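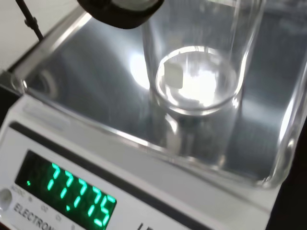
February. Got home at half past eight, feet sore, and I want to get this down before I forget the details. The open day at Krasniqi was the one I signed up for back before the holidays. They had room for 70 people across the whole day and I got a place in the afternoon group.

The drive to Rovville took longer than the map said. There is roadwork by the bridge and one lane is closed. I parked behind the building, walked around it the wrong way, and ended up at the loading door. Somebody let me in anyway and gave me a sticker with my name spelled wrong.

First there was a talk in the lunchroom. Coffee was weak, the cookies were good. Krasniqi does weighing and sorting work for other labs. Samples come in, get weighed, get logged, go back out. They said 3,000 weighings in a normal month, nearly all done by hand by the people on the bench. The project to hand part of that over to robot arms is called Grarari. I wrote the name on my sticker so I would spell it right at least once today. A partner company, Nundetti, does the software side.

Then we went to the benches in small groups. I was in the second group, so I waited in the hall and read the safety posters. There was one on lifting boxes that we also have at work, the same drawing with the man and the bent knees.

The demonstration was about weighing, start to finish. I thought it would be quick, and it was slower than I expected. The arm is white and says FRANKA on the side, and it ends in a hand with four fingers and a thumb. I had pictured a plain claw. The whole thing works over a black cloth with the scale sitting on it. The scale is an ordinary one with green digits, and the model we have at work is not much different. I liked that. I had figured everything would be custom built.

They use a beaker and a plastic bottle for practice. The woman running it said glass and plastic are two separate problems for them. Glass doesn't give, so if you grip it too hard you have a bad day. Plastic does give, and then the hand has to know when to stop squeezing. She said a person does this without thinking and that it took them most of last year to get to where they are. The other hard part is letting go. If a finger is still touching when the number is read, the number is wrong. I have done that myself with a sleeve resting on the pan, so I understood that right away.

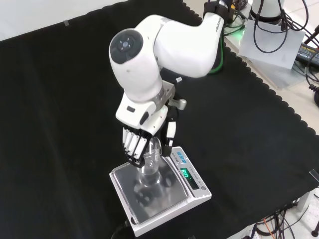 Ardit asked whether it would ever beat a person on speed, and said that at his place they get through 800 samples in a week with two people and a radio. The answer was that speed is not the aim at the moment. They want the same result at three in the morning as at ten, and they want the log filled in every time. He didn't look convinced. He said a log is only as good as the label on the jar, and that labels were what went wrong where he worked. A few people laughed, and the woman wrote it down.

I asked how they deal with drafts, as our own balance drifts whenever the heat comes on. She said the same trouble shows up with the arm, and that moving it fast near the pan doesn't help. So they slow it down for the last part. I wish I had asked how long they wait before taking the reading. I thought of it in the car.

Afterward there was a table with leaflets and a sign-up sheet for a second visit in the spring. I put my name down. Took two leaflets, one for the break room.

Stopped for gas and a sandwich on the way back – turkey, dry. Traffic was fine after the bridge.

To do tomorrow: call about the calibration weights, bring the leaflet in, and move our balance away from the vent. I have been saying that last one since October.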